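Ata da reunião do grupo de preensores — 26/02/2019
Presentes: a Ľubica Ševčík, o pessoal da Bernden e eu, que fiquei com a ata (outra vez!)

Começámos pela comparação dos dedos, que era o que toda a gente queria discutir. A Ľubica defende os dedos pretos da Numora para tecido, eu continuo a achar que os da Rosodetti fecham melhor na ponta, e ficámos nisto uns bons minutos. Combinámos 40 repetições por par, com o mesmo operador, e logo se vê quem paga o café.
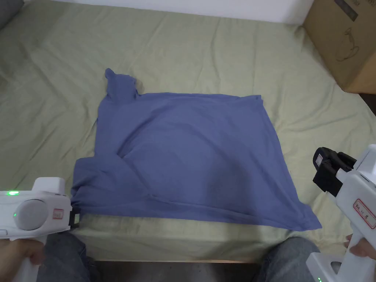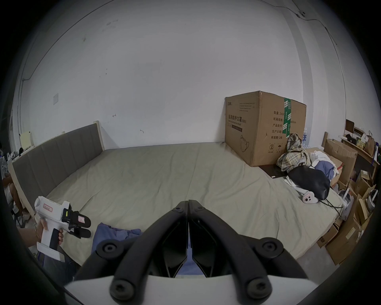
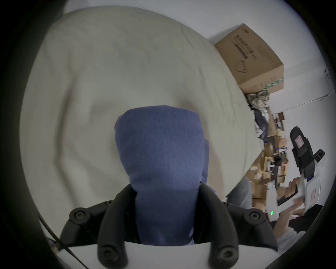
Leitura: 1 min

Sobre o ensaio na cama: agarrar a t-shirt azul pelo canto é o caso que mais nos interessa, com um preensor em cada mão. A Ľubica lembrou que o lençol também enruga e pode confundir a câmara — tem razão, vai para a lista.

Passámos aos controladores. O da Saengthong dá 120 leituras por segundo e eu gostava de o manter, mas a Bernden pediu uma semana para testar o deles nas mesmas condições. Aceite, sem grande briga.

Fica para fazer:
Ľubica: rever as etiquetas dos preensores e o protocolo das 40 repetições.
Eu: apertar os parafusos das articulações e passar os registos para a pasta comum.
Bernden: enviar o controlador e o cabo (o comprido, por favor!).

A compra de mais câmaras fica adiada para agosto.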